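Fulluvura Ceremony Speaker, battery powered
Item 2214
Sold by Cakum Event Sound
Price: $700, carry bag included
In stock, ships from our shop

Small speaker for wedding ceremonies, cocktail hour, toasts. Runs all day off its own battery so you can put it in a field, on a dock, next to the arch, wherever. No extension cord across the aisle. We've used these on our own jobs for years before we started selling them, and most of the DJs who rent from us end up buying one.

What it does well: voices. The officiant, the readings, a nervous groom who mumbles. Also solo guitar, harp, string duo with a clip mic. What it doesn't do: a dance floor. Please dont buy this for the reception party, look at the Valentini pair instead – bigger, heavier, needs wall power.

Battery is up to 16 hours at talking volume. Less if you push it. Full charge overnight. There is a light on the back, green is good, amber means start thinking about it, red means plug it in now.
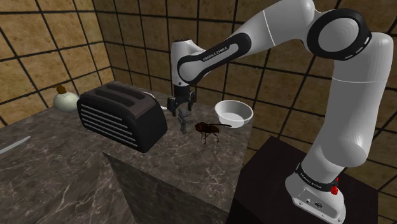 Placement matters more than volume. Pole mount is best, get the speaker up over people's heads and off to one side of the couple, a little in front of the mic so it doesn't squeal. If you're doing cocktail hour indoors it can sit on a bar or a counter. Marble like the countertop in the picture is a hard, slick surface, so use the rubber feet (in the bag, side pocket) or it can creep when the bass is up. Keep it a foot or so off the wall too, otherwise it gets boomy. Turn the low knob down a touch and you're fine.

Inputs
2 mic/instrument, each with own volume
1 phone or laptop, small jack
Bluetooth – ok for background music, please use the cable for the processional

In the box
Speaker
Charger
Carry bag
Rubber feet, set of four
Quick start card

Not in the box
Pole stand
Wireless mic (we like the Flidis clip-on, sold seperately, pairs well and the officiant can hide it under a lapel)
Cables longer than the short one

From a customer
"Outdoor ceremony in August, wind off the lake the whole time, and the back row heard every word of the vows. Harpist plugged straight in. Carried it from the car with one hand." – Dario Farina, ceremony DJ

Common questions we get on the phone
Rain? No. Not waterproof. Tent or umbrella, or pull it.
Can I link two? Yes, cable out the back of one into the other. Helps with long rows.
Can I charge while playing? Yes.
Can I rent first? Yes, one weekend, and the rental fee comes off the price if you buy within the month.

Warranty is one year, battery included. Returns in original packing, call first so we know it's coming. Bulk price for planners and venues, ask.

Page updated October 2, 2021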